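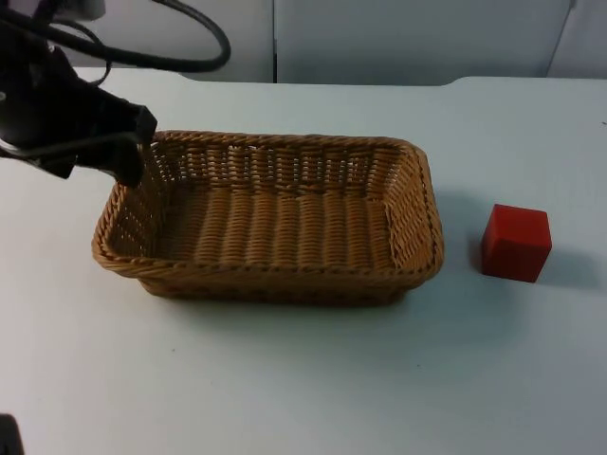 Home | Talks | Notes | Archive | Contact

December
By Ingeborg Kohlhase

Speaker notes: Keeping a Choir Going Through the Winter

Good evening, and thank you for coming out in the dark, I know what the parking is like. Wait for the back row to sit down. Say hello to Ryszard, who drove me here and will be selling the songbooks afterward.

Start with the Plorbridge story. When I took over the choir we had 53 names on the list and maybe half of them turned up once the clocks changed. I took it terribly personally! I thought it was my conducting (some of it probably was). Then Kamol Nuchit, our best bass, told me he simply couldn't eat dinner and get across town by seven. So we moved to seven thirty, and there he was the next week, with two neighbors.

Pause here, people usually want to tell the person next to them about their own start time. Let them.

Next, warm-ups. Do the humming one with the whole room, on a low G, nice and easy, shoulders down. Then the sirens. Don't skip the sirens even if they giggle. Cold voices need longer than you'd think, and I give ours a good ten minutes before we open any music at all. 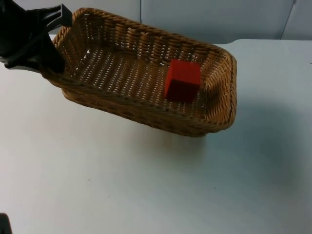

Now choosing the music, my favorite part, so watch the clock. Mention that our library has 583 pieces in it and we sing perhaps thirty of them. Issa Daher went through every folder one winter and found a lovely Greek carol that Achilleas Deligiannis then taught us by ear, line by line, over tea. We still don't pronounce it right and he still winces, bless him.

Hand around the sheet with the round on it. Split the room down the middle aisle, left side first. If it falls apart, laugh and start over.

Money, briefly. The hall costs us about 3000 a year with heating, and we cover it with dues and the carol night. Take questions on this later, or it will eat the whole evening.

Last thing is the solo question. Tell them about page 51 of the songbook, the verse I give to a different singer each year, always someone who has never sung alone before. Ask who in the room would like to try it tonight. Give them the note, and sing along softly if they wobble.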